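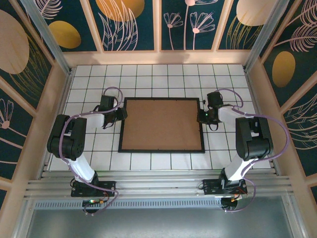
Take the back off before you do anything else, my sister told me over the phone, and write down which way up it goes. She had framed more than 52 pictures for the hotel in Drinddale and she had opinions about order. I said I would write it down. I didn't.

The frame had come from our mother's hallway in Lallis. It was a thin black one, light enough to carry under one arm on the bus. For as long as I could remember it had hung beside the coats, and for as long as I could remember it had held the wrong picture, a calendar page from October of some year before I was born. The calendar page was going. The blue photograph was going in.

I had found the photograph inside a cookbook. It was mostly blue, with something pale low in the middle. My sister said it was the boat at Rainer. I said it was our mother in her white coat, standing in the water up to her knees. We had argued about it twice, and in the end I paid for a bigger print so that we could settle it. At the bigger size it was still blue with something pale in the middle.

I laid the print on the tan cardboard to see how it would sit. It went down crooked. The frame was beside it with nothing in it, and the white tiles showed through the opening, and for a minute I thought it looked all right like that. 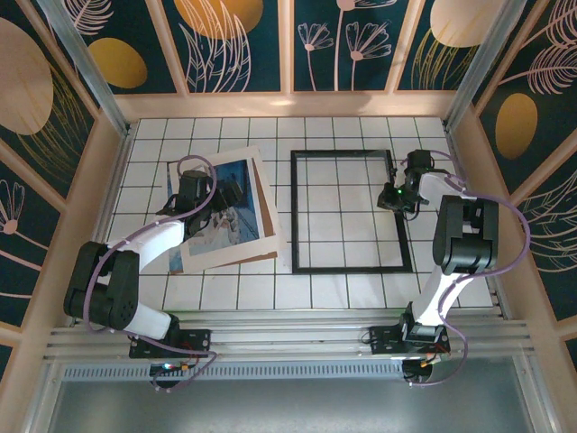

What was on the back

I had the print up by one corner when I remembered the calendar page. I turned it over. In pencil, in our mother's writing, it said: 2 nights, 700 with breakfast, ask about the boat.

I called my sister and read it to her. She was quiet, and then she wanted to know if it said whose boat. It didn't. She asked if I was sure about the 700. I was.

After that I went slower. I wiped the frame down one side at a time. Close up, the black was more of a charcoal, with a faint grain along it, and in front of the teal wall with its big orange sun and white grasses it looked better than it ever had beside the coats. 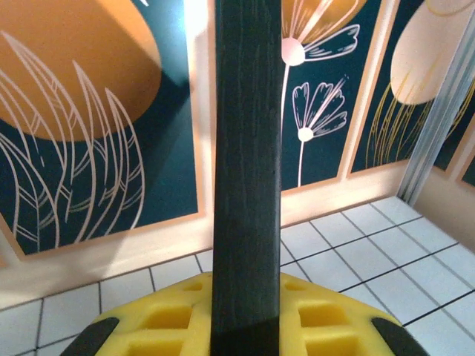
Well, put them both in, came the answer when I called again. Her page behind, the photo in front, and don't tape anything. I asked which way up the page should go. She asked what I had written down - and I said I would call her back.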